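Gripper comparison thread. I've been running two end effectors against each other on table-setting jobs and said I'd post notes. It's long, so mute me if you don't care about spoons.

1/ The candidates: the Astdale three-finger hand, which is black and fairly bulky, and the Jutwood gripper, which is lighter and has a simpler open/close. Same controller for both, a Hafþórsson unit on firmware 9. Same operator too (me).

2/ My test is boring on purpose. Pick up a piece of tableware, move it to a neighboring table, set it down, let go. A trial counts only if the piece ends up where I marked it in the plan and nothing else got pushed. I've logged 814 trials across both grippers.

3/ First topic is the wrist camera, because it decides more than the fingers do.
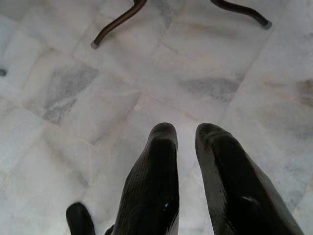
4/ Wrist view on the three-finger hand costs you a lot of pixels. The fingers are big and they sit in the part of the view you want for the last stretch of an approach. Glossy black fingers over pale marble tile are at least easy to mask, and the gap between the two larger ones leaves a usable strip of floor. I segment the fingers once per session and ignore everything inside the mask.

5/ The shine is a problem for the mask, though. Small highlights move along the fingers when the wrist rolls, and my threshold drops those pixels. I dilate the mask by 6 pixels and that fixed most of it. I would still pay extra for a matte finger cover.

6/ Next is the head camera. I use it for planning and the wrist camera for the final approach. Bowls are easy from up there. Thin handles on a busy tabletop pattern are where my detector starts guessing.

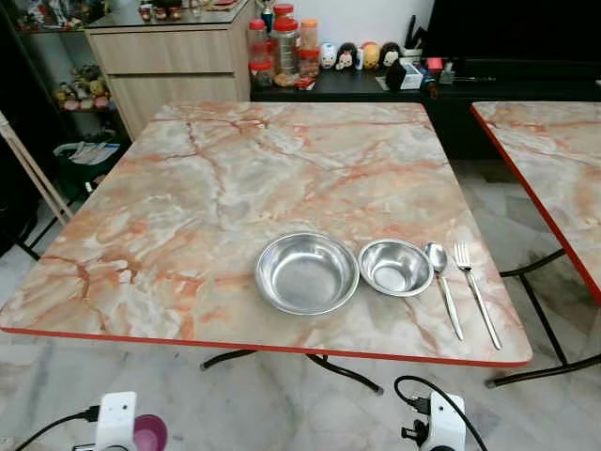 7/ So I now run the detector at full resolution on a crop of the table and leave the rest of the room out of it. It's slower by a little and I don't care, as it only has to run once per pick. The bigger gain was fewer false hits on stuff in the background.

8/ Bowls: the three-finger hand is better. It spreads around the outside and the grip centers itself, so a small error in position gets absorbed. With the Jutwood I have to take the rim, and if I'm off by much the bowl tips.

9/ Forks and spoons: the Jutwood, easily. Three thick fingers coming down on a flat handle mostly touch table. I tried a slower descent and a lower force limit, and neither one helped enough to keep using it.

10/ Cables. Leave slack at the wrist, more than you think. I lost 2 sessions to a connector that worked itself half out whenever the arm reached across. Now I move both arms through their full range before every run and watch the loops.

11/ Place accuracy came out the same for both, which surprised me. I think the head camera calibration is the limit there. I redid it with the Hetusholm target board in November and both grippers got better by the same amount.

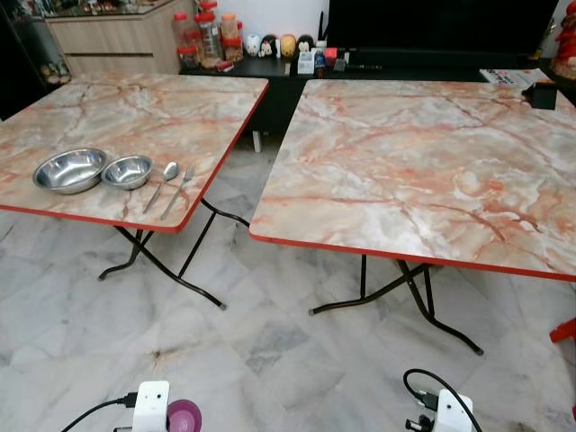
12/ What I'd buy again: the Jutwood for flatware and anything thin, the Astdale for bowls and cups. If I could have only one it would be the Jutwood, mostly for the clearer wrist view.

13/ Still to do: plates, a matte sleeve for the Astdale fingers, and a test with the lights down in the evening. I'll add to this thread when I have numbers for the plates. Config files are going up once I've cleaned out my hard-coded paths.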